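Food Safety for Small Kitchens
Handout 2: Cross-contamination and surface control
Instructor: Zoia Romaniuk
Revised 8/27/18

1. Definitions
Cross-contamination is the transfer of microorganisms or allergens from one item to another. Direct transfer needs contact between foods. Indirect transfer goes by way of a surface, a tool, or a hand. Most cases in the Tadgate exercise (see Handout 1) were indirect.

2. Cleaning and sanitizing
Cleaning removes soil. Sanitizing reduces the organisms left after cleaning. The order is fixed: scrape, wash, rinse, sanitize, air dry. For chlorine on food-contact surfaces we work at 200 ppm maximum, checked with a test strip. Follow the product label for contact time. Do not towel dry — a used cloth puts back what the sanitizer took off.

3. Gloves
Gloves do not replace hand washing. Wash before putting them on. Change them:
after handling raw meat, fish, or eggs
when torn
when moving from one task to another

4. Cutting boards
Keep one board for raw animal products and another for produce and ready-to-eat food. Color coding is acceptable if the key is posted. Knife scars hold soil, and a deeply scored board should be resurfaced or discarded. Wash whole vegetables before they reach the board.
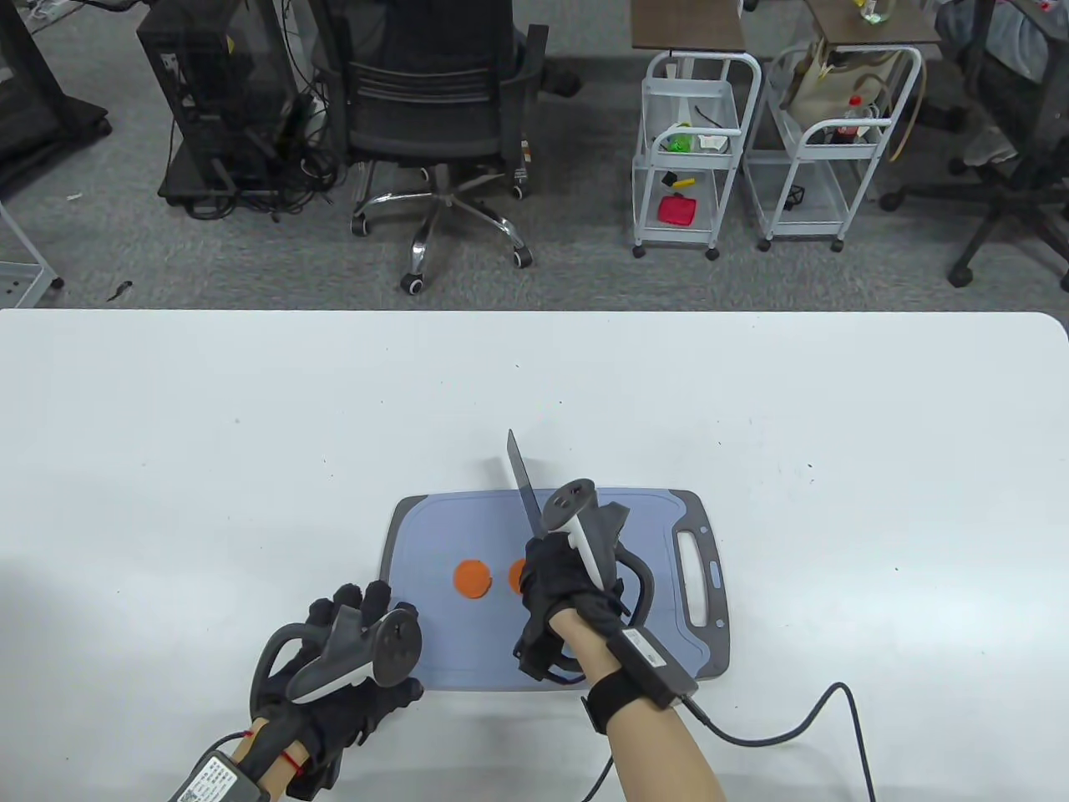
Fig. 1. Sliced rounds on a light blue plastic board; gloved hands.

5. Reading and homework
Vītola, course reader, section 27. Draw the flow of one dish from delivery to service and mark each point where a board, knife, or pair of gloves must be changed. Bring it to the Vinolham session.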